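Section 2 — Folding on the bed

For the Lelumley closet shelf insert. Do section 1 first (shelf in, clips pushed home) or you'll have a pile of shirts and nowhere to put them.

Before you start

Clear the bed. Pull the comforter tight toward the corners. Doesn't have to be perfect, but a big ridge under a shirt ends up as a crease in the shirt. Lights first, darks after.

Note: a bed is softer than a table, so smooth gently. Press hard and the cloth just sinks and bunches.

Steps

1. Lay one shirt face down, collar away from you. Sleeves out.
2. Smooth from the middle to the sides. Flat hand, no tugging at the hem.
3. Fold one side in to the center of the back. Sleeve goes straight down, along the fold.
4. Same on the other side. Edges should meet, a small overlap is fine.

White cloth on the yellow bedspread, both times:

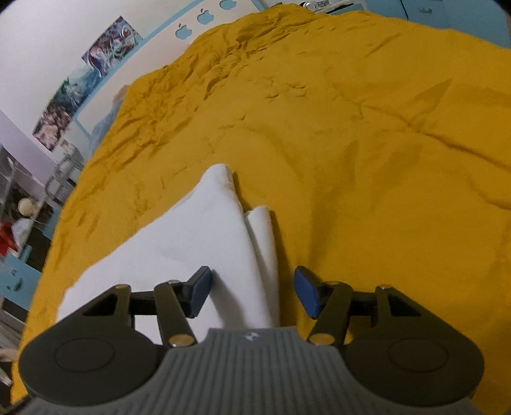
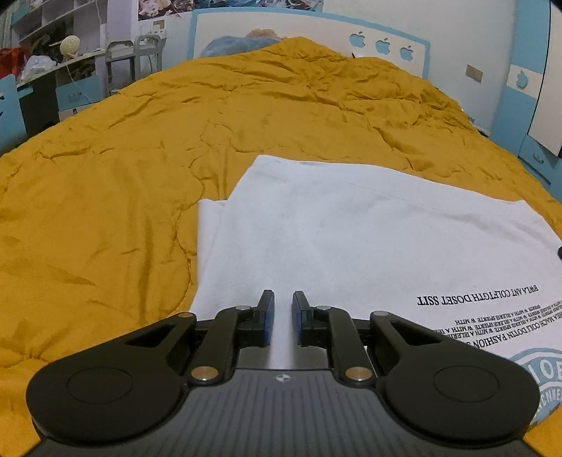
5. Bring the hem up to just under the collar. Check the corners now, its much harder later.
6. Fold in half again. Turn it over so the front shows.
7. Stack with the folded edge facing out. Slide the whole stack in from the front of the shelf.

Caution: printed shirts. Don't iron over the print, and don't fold while the shirt is still warm from the dryer — prints can stick to themselves. Let it cool flat first.

Caution: don't lean on the stack to get more in. If the shelf bows, take shirts out. The Brallent divider (part 329, sold seperately) makes two shorter stacks and they stay up better.

Note: long sleeves need one extra fold at step 3. Bring the cuff back up toward the shoulder before you do the other side.

Thick sweaters — skip this section, go to section 3, rolling. Missing a clip or divider? Ask for part 2676 and have the label from the box handy.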